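Ticket: Grasp planner picks the wrong edge on thin translucent bags
Component: perception / handle segmentation
Reported by: Agata Vitale
Assigned to: Tobias Ruiz-Ortega
Status: Fixed, waiting on merge

Agata, 9:40
Since the Poojary update the planner keeps proposing grasps on the bag opening where it should go for the handle. Confidence looks normal in the log, so the retry logic never kicks in. Opaque bags are fine. I get the same thing on both stations after a restart.

Tobias, 10:25
Reproduced on the grocery bag task. Depth on the film is mostly holes, and the fill step takes its values from whatever is behind the plastic. With produce in the bag the opening gets a nice solid surface and the twisted handle gets almost nothing. Wrist view attached, left arm.

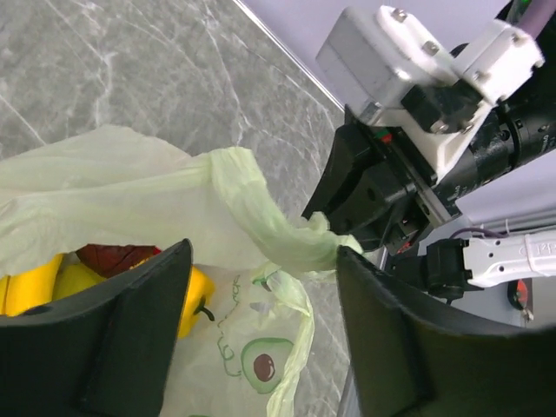
Wrist camera: other gripper at the end of the twisted handle, yellow pepper showing in the bag opening.

The color image is good enough here. The handle mask from the segmenter follows the pleats well, but the planner drops it later because too few pixels have valid depth. The threshold was raised from 2 to 13 percent in the update.

Mi-kyung Ha, 11:10
That was me, for the shiny table edge – we were getting false handles along it. Please don't just put it back.

Tobias, 14:05
Left the threshold alone. Masks labeled as film now skip the hole fill and use the other arm's gripper pose as a depth prior when it is near the mask. Replayed 4 saved logs and the grasp point lands on the handle in 3. In the last one the prior is stale, so I added a timestamp check and it now asks for a new view.

Agata, 15:30
Works for me on the replays. Can Noemi review before it goes in?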